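Mayo - por el grupo de prácticas de Pesca Recreativa
Tiempo de lectura: 2 min

Capturas de carpa en el embalse de Landa: informe de prácticas

1. Objetivo
Queríamos saber a qué profundidad pican mejor las carpas en primavera y si el maíz da más resultado que la lombriz.

2. Método
Pescamos desde la orilla en dos puestos, Parri y el muelle viejo, siempre entre las 7:00 y las 11:00. Cada captura fue medida, anotada y devuelta al agua.

3. Resultados
Registramos 94 carpas, de las cuales 56 picaron con maíz. La mayoría salió en el puesto de Parri, a unos 16 metros de la orilla. En el muelle viejo hubo pocas picadas - el agua allí estaba muy turbia después de las lluvias.

La tabla completa está en el anexo, con el cebo y la longitud de cada pez.

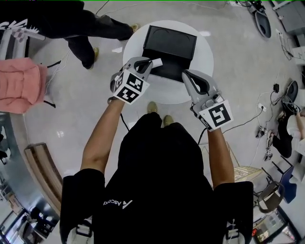 4. Límites del trabajo
No pescamos de noche, y dos mañanas faltó lombriz. Por eso la comparación de cebos no es del todo justa.

Comentarios (2)

carpero_sur: En Parri yo uso maíz fermentado y pican antes.

Orilla7: ¿Qué anzuelo usaron? No lo encuentro en el método.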